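Lindsay Ruddock
Thread, 14 posts

1/ I've been asked to sign off a bench robot for our wet lab at Brinwood. I hold the equipment budget, I am not the fun one. Thread on what I've found so far, for anyone else who has a glossy quote sitting in their inbox.

2/ The quote is from Dotetti. Arm, gripper, controller, one year of support. The word "turnkey" appears on the first page. I've bought three turnkey things in this job and every one of them needed a second purchase order before the key turned.

3/ What it's meant to do: simple liquid handling. Pick up a dropper, move liquid from A to B, put the dropper down. Bindu Kurup does this by hand for our teaching sets and she is quick at it. So that's the thing to beat.

4/ I asked how much of her time goes on it. Answer: 7 hours a week in term, close to nothing outside it. The business case I was handed had 33. Someone had counted the prep, the washing up and the labelling, and the arm does none of those.

5/ Second thing. A soft plastic dropper is a rotten object for a machine. It leans wherever it likes and it squashes. A person doesn't think about any of that. I asked Dotetti for their drop rate on plastic transfer pipettes and got a video of it lifting a steel bolt.

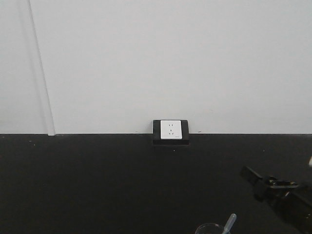
Glass beaker, plastic pipette, black gripper. Plenty of bare bench and one socket on the back wall.

6/ Look at the socket. One faceplate, a two-pin and a three-pin, at the back of the table. Now list what wants power: controller, gripper supply, a screen, probably a camera, a light if the camera sulks. Sockets are nowhere in the quote. Nor is an electrician.

7/ "Just use an extension lead." On a bench with open liquids, no. Our safety people would have my head and they'd be right.

8/ Black worktop, black gripper. Looks smart in a brochure. Clear glass and frosted plastic are hard enough for a camera to pick out, so I've asked whether their vision kit has been tried with clear beakers on a dark top. Still waiting.

9/ Consumables! Replacement finger pads are 72 quid a set. Nobody could tell me how long a set lasts. "Depends on use" was the reply, which I could have written myself.

10/ Support after year one: 581 a month. Per month. I read that line to Ikechukwu Adeyemi in finance and he asked me to read it again.

11/ To be fair to the other side. Coralie Paewai at Tollorham has had a Steinbach arm since February and she likes hers. She also has a technician who can write code and enjoys it. We have Bindu, who has said very clearly that she doesn't want a second job minding it.

12/ So what I've asked for before I sign anything: a trial on our bench, with our beakers and our droppers, the electrical work priced in writing, and a support figure for three years on one sheet of paper.

13/ Dotetti say they can do a demo at their own site. I said our bench or no meeting. They're "checking internally".

14/ If you've bought one of these for small teaching work, tell me what you paid in the second year. I don't need to know the discount you got in the first. Replies open.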